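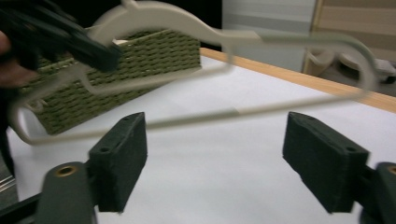
Hanger task on the white table, green basket behind. Motion blur at this speed, more on that below.

Jariron hand-held gripper pair — review after 4 weeks

Quick one, I have a batch to upload before lunch. We bought two of these in June to collect demos for a policy that sorts and hangs laundry. Before that we were teleoperating an arm, and anyone who has done that for a whole day knows why we went shopping.

Total so far: 1,511 demos kept. Best single day was 129. On the arm our best day was 38. So yes, faster. A lot faster.

The good stuff first.

Two people can't really fight over it. One in each hand, squeeze, go. New collectors are useful by the second hour. Nermina Stan did her first clean hanger pass before I'd finished explaining the trigger.

Foam pads are great. Dark, fuzzy, grab thin plastic without it spinning. We tried the Brovach rubber tips as well and hangers rolled in those every time you picked up by the bottom bar. Went back to foam same day. Foam does pick up lint, so keep tape around.

Brass threaded inserts in the mounts. Small thing but I've stripped enough printed holes in my life. Swapped pads maybe too many times and the threads are still fine.

Now the complaints.

Blur. Hangers are long and light so people swing them, and the camera on the gripper doesn't keep up. You get a doubled, see-through hanger right across the view. A few frames like that per demo, fine, the model needs to see some of it. Whole demos like that, I throw out. More light helped. Telling people to slow down helped for ten minutes, then they speed up again.

Tracking gets lost if you pull the gripper in close to your chest. Jariron's manual mentions it in one line on the last page. Put it on page one please.

Trigger spring is to stiff. My hand hurts by 3 pm. Nermina's too, and she climbs.

Software is Wadora, comes bundled. Recording is fine. Labeling is a mess, you cannot rename a task once there are demos in it, so we have a folder called hangr_test2 that is now our main dataset. Export to Munshi format works but you have to do it one session at a time. Who wanted that.

Tips if you buy it:

Move the basket and the start pose between every demo. We left everything in one spot for the first few days and the policy learned the spot. Had to redo all of it.

Throw out bad demos right when they happen. Do not tell yourself you'll filter later, I have a Monday session I still havent looked at.

Record the fumbles where you recover. Those were worth more to us than another batch of perfect grabs.

Charge both sides overnight, battery will not make it through a full afternoon otherwise.

Would I buy again — yes, with a softer spring. Would I pay for the Wadora pro tier, no. 4 out of 5.

Edit: support wrote back about the spring, they have a lighter one but its a separate order. Ordered. Will update when its in.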